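**Drultier 297 matte surface cleaner, 900 ml bottle**

Purchased in July from a hardware store in Salem. Used since then on pale matte tabletops, sealed concrete, and one painted door. The label gives a dilution of one part cleaner to ten parts water for routine wiping and full strength for rubber and pencil marks.

At the routine dilution, it removes dust, dried coffee, and fingerprints in one pass and leaves no film. At full strength it takes longer. I let it sit for two minutes, then work along the direction of the mark with a damp microfiber cloth. Light scuffs come off in one or two passes. Heavier rubber transfer takes four, and a true scratch doesn't change at all. The product can't fill or level a damaged finish, and the label doesn't claim that it can.

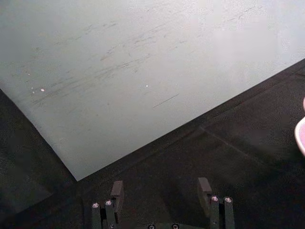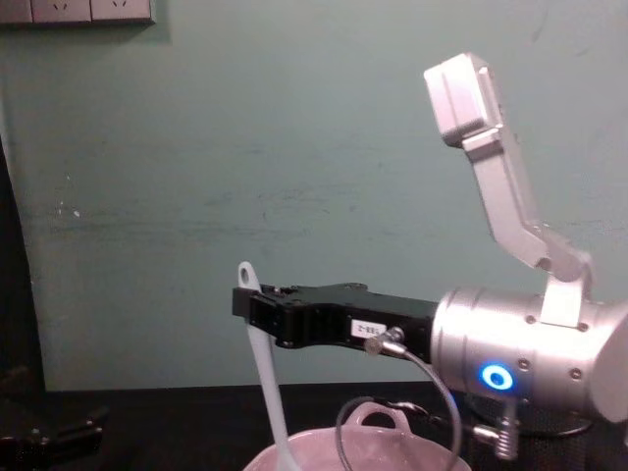 Gloss change is the usual failure with this type of cleaner. The older Disemum paste has a fine abrasive in it, and after a few months of spot cleaning it left shiny patches on my desk that show up under a low lamp. The Drultier liquid has no abrasive and has left no patches so far. On the painted door it did pull a little color onto the cloth at full strength — test a hidden spot first.

The trigger sprayer is the weak part. It drips from the nozzle after each pull, and the feed tube stops short of the bottom, so the last of the liquid has to be poured out. I moved mine to a Drestemden spray bottle, which fits the hand better and shuts off cleanly. The refill uses the same cap thread.

Rating: four out of five. One point off for the sprayer.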